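Sim track: does clearing a counter tell us anything?
Tovulora Student Robotics > Software and simulation

t_pagano
Mentor, Altton school club

I'm putting this up before the September meeting so people can shout at me in advance. Our lot have spent the whole summer on the simulation track, the counter-clearing task, and the score sheet says 114 clean pickups out of 216 attempts. The parents are thrilled. I am less thrilled. I can't tell whether the students have learnt to program two arms or have learnt the habits of one particular simulator.

The layout they've been using has a long speckled counter, a bottle on its side, fruit, a couple of thin utensils and a white dish down the far end.

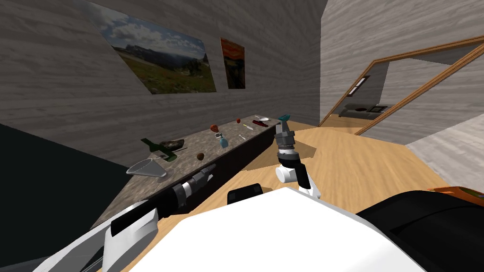
Does a team need a real robot to enter the simulation track?
A laptop that can run the simulator is enough, and a team can be scored on that alone. Real hardware only comes into it for the open track.

So that's the rule as it stands, and my question is whether it's a good one. The kids on the open track spend half their time on loose screws and flat batteries. Mine have never met a flat battery.

gearbox_gran

You've answered your own question, haven't you? A pickup in a simulator is a sum that came out right. Put a real apple in front of them and see what 114 out of 216 turns into. I'd bet on single figures.

halfduplex

That's a bit harsh. We did the same task at the Rizvi workshop with a second-hand arm, and most of our failures were the gripper pads peeling off. What did anyone learn from that? How to glue.

gearbox_gran

They learnt that pads peel off. Somebody has to know it.

Razia Hashmi
Sim track organiser

I wrote most of the task, so take this with as much salt as you like. The track was never meant to show that a team could do the job in a kitchen. It's there so that a school with no workshop and no money can have a go at planning a reach, choosing a grasp and dealing with two arms that get in each other's way. Those are proper problems. If a newsletter has told parents something grander than that, I'd like a word with whoever wrote it.

On the scoring I have more sympathy with Tullio. We count a pickup if the item leaves the surface and stays up for 3 seconds. That's generous, and I said so when it was brought in.

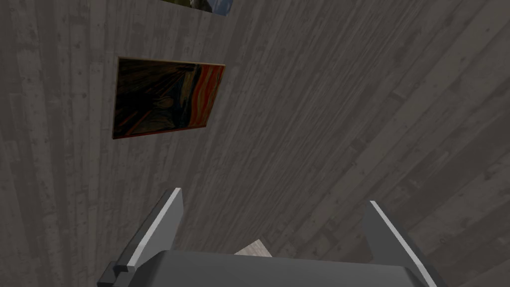
My own worry is the gripper view, and I'd look there before I looked at the score. Students love the wide view and write everything from it, then wonder why the last few centimetres go wrong. From the hand you may get two fingers, a great spread of grey planks, a painting that looks like The Scream and just the corner of something pale poking up between the fingers. Try writing a grasp check on that. One of the Clustuvero teams did try, and their code was the most careful I read all year, though their score was poor.

halfduplex

Then the scoring is rewarding the wrong team, surely?

Razia Hashmi
Sim track organiser

Possibly, yes.

t_pagano
Mentor, Altton school club

I asked ours how their program picks which arm to use. Long silence. Then one of them said it uses whichever is nearer, and the other arm "waits". I asked what it does if the waiting arm is in the way. Longer silence. I went through the runs with them after that, and we stopped at the places where both arms were out over or near the counter. 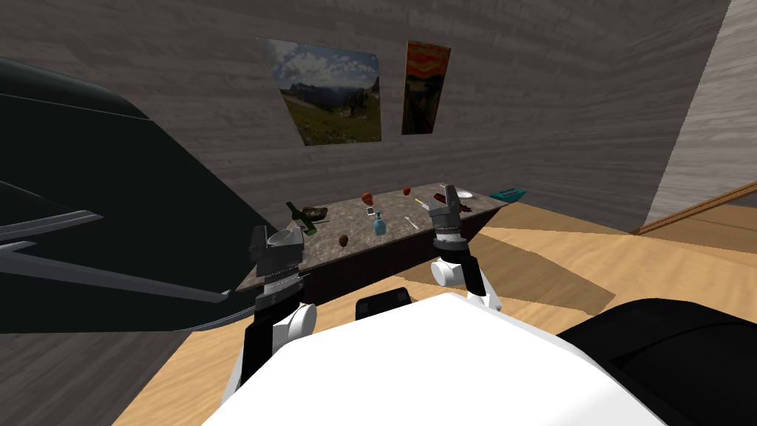 What bothered me was that they had no rule for it at all. They had 357 lines of code and not one of them asked where the other arm was. It had got by because the items happened to be spread out. Shift the fruit to one end and I think the whole thing falls over.

gearbox_gran

So move the fruit! You don't need a meeting for that.

t_pagano
Mentor, Altton school club

We did, last night. I'll post the numbers when there are enough of them to mean anything. Early signs are not flattering.

mossy_server

Lurker here, former student on this track. I'd defend it up to a point. I learnt a lot from it, mainly how to read a log and how to change one thing at a time. I didn't learn anything about friction, and I found that out in my first week on a real arm when I dropped the same mug over and over. Nobody had claimed otherwise, but I'd assumed it.

My suggestion would be to keep the track and make teams hand in a page on what they think would break on real hardware. Mark the page as well as the run.

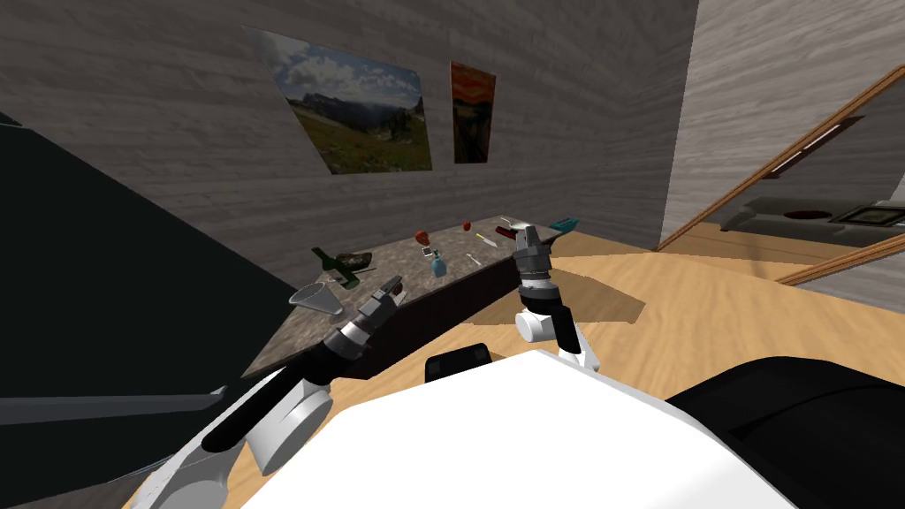
Proposed changes for the meeting (Razia Hashmi)

1. Item positions to be changed between practice and scoring.
2. Longer hold time before a pickup counts. Length to be argued over.
3. A written page from each team, as mossy_server suggests, marked by someone from another club.
4. No pickup score in newsletters without the number of attempts next to it.

gearbox_gran

I'll vote for 1 and 4. The written page will be done by somebody's dad.

halfduplex

Against 2 unless the simulator's contact settings get looked at first. We've had things slide out of a closed gripper for no reason I could find, and a longer hold just punishes whoever is unlucky.

t_pagano
Mentor, Altton school club

Fair point on 2. Can you send me one of those logs?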